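The white table in the back room has been my desk, my sewing table, my packing table and the place where mail goes to be ignored. In May I decided it was going to be a work table again and nothing else. I had put it off since the winter. Writing it down here mostly so I remember what I did when it needs doing again.

The table came from Mansour, the office resale place out past the rail yard, when they closed the upstairs floor. I paid 15 dollars for it and carried it home on the roof of the car with Despina Mladenović holding one corner through the window. It was already scuffed then. Since that day it has picked up pencil lines from every project that needed a straight edge or a circle, plus stains on one side that I think are old tea and old wood stain together.

My rule this time was simple. Everything comes off, and a thing only goes back if I used it in the last month. I started after lunch and did the paper first. There was a lot of it. Most went in the recycling, including the manual for a Nokix label printer I gave away two years ago. The warranty cards went in the drawer with the other warranty cards, and I know I will never look at those either.

After the paper came the small stuff: pens, clips, a tape measure, half a roll of masking tape. I have one shallow tray for that and made myself stop when the tray was full. The extra pens went to the kitchen.

Cloth was harder. I do mending in the same room, so there is always something waiting for a button or a seam. I folded what I could and left the rest in a heap to sort in the evening. The heap is still my weak point. If I don't have a place for it, it goes straight back onto the table.

By then I was down to the last few things and the surface itself.

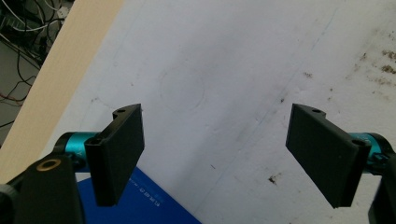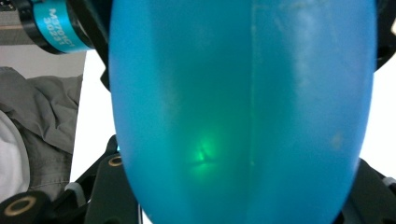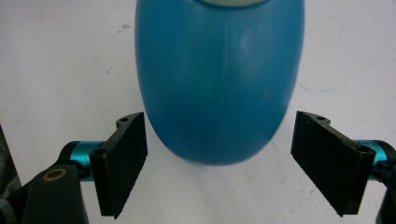 **What do you clean a scuffed white tabletop with if you don't want to wear the finish off?**

Start with warm water, a drop of dish soap and a soft cloth, and let it sit on the stains for a few minutes before wiping. Pencil comes up with a plain white eraser. Anything left after that can get baking soda mixed with a little water, rubbed lightly, then rinsed and dried. Try it in a corner first and leave the scouring pads in the kitchen.

I did try a spray called Gradusora a couple of years ago on a different table. It smelled like a swimming pool and left a dull patch the size of my hand, so I went back to soap. It's cheaper and I already have it.

The pencil marks I'm keeping for now. A few of them are still useful to me. There's a circle I drew for a lamp base, and I may make a second lamp. I'll erase them when it's done or when I give up on it.

Next was cables. I don't have a good answer for cables. They hang down at the side of the table and every few months they knit themselves together. I unplugged everything, pulled each one free and put a strip of masking tape on the plug end with the name of what it runs. Two of them didn't run anything I own anymore. The rest I plugged back in and tied up with hook-and-loop strips. It took longer than the paper did.

I also ordered a clip-on tray from Urkitico that's supposed to hold a power strip under the edge of a table. It has 4 clamps and the listing says it fits anything up to 2 inches thick. I measured before ordering, which I did not do the last time I bought a shelf. It hasn't shipped yet. If it sags I'm sending it back.

Things that went back on the table at the end: the lamp, the tray of small stuff, the cutting mat. Things that moved to the shelf: glue, the good scissors, the box of thread. The folders are standing upright in a magazine file now so they can't spread out. I finished a little before dinner and did the mending heap while the rice cooked. Three buttons and a hem. One shirt was past saving and I cut it up for rags.

Despina came by later to borrow the drill and put her bag down in the middle of the table. I moved it to the chair. She wants to know if Mansour has any more of these tables, and I told her to call before driving out, and to bring her own rope.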